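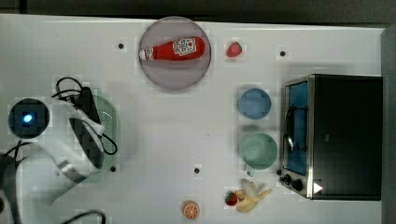 Ladgate test kitchen – arm cell inspection after fault stop
Inspected by: Irja Saarela
Present: Brayden Doucette, Eetu Heiskanen
Date: Wednesday, May 22, 2019

Reason for inspection: gripper failed to open on command during a pick and the arm carried on to its next waypoint still holding the item. Operator used the stop button. No injury. Log entry 337.

1. Emergency stop reachable from operator's chair
Pass. Button had been moved behind the keyboard. Put back on its bracket.

2. Emergency stop cuts arm power
Pass. Tried twice with the arm slow, once at normal speed.

3. Gripper opens and closes on command
Fail. Opened 4 times, then stuck on the next try. Same error code as in the log. Eetu thinks it is the connector at the wrist and I agree, but we haven't had it apart yet.

4. Cables clear of the gripper through full travel
Fail. There is too much slack at the wrist and the loops can reach the fingers. Needs shortening and a second clip. The clip fitted last August has gone brittle.

5. Base bolts tight
Pass. One took a quarter turn.

6. Speed limit set as agreed
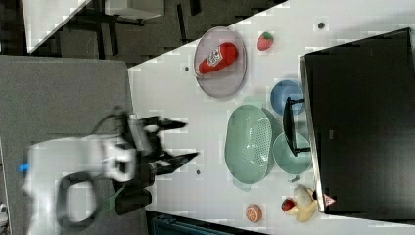
Fail. The sheet says 460 and the controller was set to 2000. Brayden says the value came back after the Fullent update and was not typed in by anyone. Changed back and saved. Check again after a full power cycle.

7. Controller stops motion on gripper error
Fail. This is the serious one. The error is logged but the motion program never reads it. Pentti Rautiainen to change the program so that any gripper error holds the arm where it is.

8. Props safe to handle
Pass. Toy food and plastic dishes only. No glass or real knives until items 3 and 7 are closed.

9. Warning signs in place
Pass.

10. Operators briefed
Part done. Tyyne Suominen was off and still needs to be told – please don't put her on the rota before then.

Result: not to be run at normal speed. Slow mode allowed with a second person at the stop button.

Spare wrist connector ordered from Kokkonen. Re-inspect items 3, 4, 6 and 7 once it is fitted.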